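Holtex Releases Onditz 2 for Online Memorial and Obituary Pages 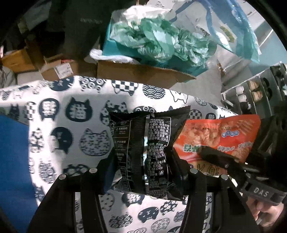 Holtex Product Communications

16 Mar 2022 - Holtex has released Onditz 2, a new version of its software for publishing obituaries, guest books and memorial pages on newspaper and funeral home websites. The update is available now to all customers with a current license.

Onditz 2 replaces the separate notice and guest book modules with a single editor. Funeral home staff enter the text, service times and photographs once, and the system sends the notice to each selected publication in the format that publication requires. Corrections made after publication are passed on automatically and recorded in a change log.

The release also adds a moderation queue for guest book entries. Entries can be held for review, approved in groups or returned to the sender with a note. Families may appoint up to three people to manage a page.

Onditz is in use at 107 funeral homes and some 16 regional newspapers. Customers running the earlier version can move existing notices with the Nurmi import tool, included at no extra charge. Page addresses are kept, so links already shared by families will continue to work.

A connection to the Pluvow calendar service - used by funeral homes to schedule visitations and services - is planned for September. The earlier version will receive security updates until that connection is released.

Installation notes and a list of supported browsers are available in the customer portal.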